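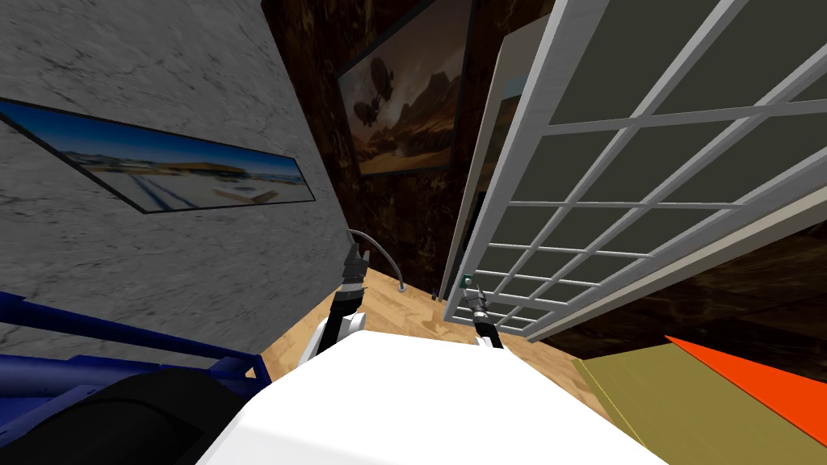 Trutidstead Robotics List Digest, Vol 28, Issue 4

March
From: Divina Sarmiento
Subject: Re: Flukach open day, how was it?

Hi Bhavana, and hi everybody,

Sorry it has taken me so long to answer, I came home with a cold and a stack of handouts and only got through the handouts this morning!

Bhavana Chettiar wrote:

> I had to miss the open day at Heromley and I'm still grumpy about it.
> Could somebody who went write it up for the list? I'd love to know
> whether Flukach is any use to a club like ours, or whether it's
> really meant for people with a lab and a budget. Also, did they let
> visitors drive, or was it all slides?
>
> Bhavana

They let us drive! There were slides, but only for the first 20 minutes, and after that the folks from Aryee put the simulator up on the big screen and we took turns at the controls for the rest of the afternoon. I got there early (I always do, I worry about parking) and ended up second in line.

The robot you drive is a white one with two arms, each with a two-fingered gripper, and you see things from up on the body, looking out over the arms. I thought I'd hate that. With our little club rover I'm used to standing back and watching the whole machine, and when you're looking over its shoulders like that you lose track of how wide you are. But I got used to it pretty fast, and by my second turn I was swinging the arms forward without holding my breath.

They had us start in the corner of a room with a wood floor and marble walls, much fancier than anything I've ever lived in, and with pictures hanging on them. One is a painting of airships over desert rocks, and I'm afraid I spent part of my first turn just admiring it while the gentleman behind me coughed politely. The exercise was to bring the arms around toward the corner without bumping anything, then open a gripper and hold it steady. That sounds like nothing at all, and I would have said so myself before I tried it. A tight corner with a big white grid panel leaning in on one side is a lot to think about when you have two arms to keep track of.
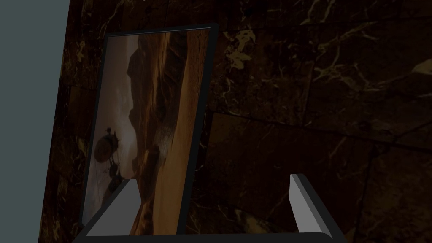
The part I'd most like to bring back to our club is how they taught judging distance. The instructor had each of us say out loud how far we thought the fingers were from the wall, and then she'd bring up the real number. I was off by 28 centimeters the first time, and the whole row groaned along with me. Dark polished stone is hard to read because you don't get much to measure against, so she told us to look for the joints between the tiles and use those. My next guess was much better, though I won't claim it was good.

As for whether it's any use to us, Bhavana, I think it is. The club license is $50 for the year and covers 4 seats. I asked if it would run on the old desktops in our back room and was told yes, with the shadows turned down. I'd want to see that for myself before we pay for anything. The handout has the full requirements and I'll bring it to the next meeting, along with the sign-up sheet for the trial version.

I do have one complaint, and I put it on the feedback card too. The sound in the hall was terrible, and from the back rows you couldn't hear the instructor at all once the fans came on. Get a seat up front if you go to the next one. The cookies were very nice.

If anyone else from the list was there, please chime in, especially if you tried the second station. I never made it over to that one.

Warmly,
Divina

Recent messages on this list
- Re: Spare wheels for the club rover
- Carpool to Heromley?
- Gripper pads, what are people using
- Minutes from the Trutidstead meeting

Contact the list owner | Copyright Trutidstead Robotics List | Back to top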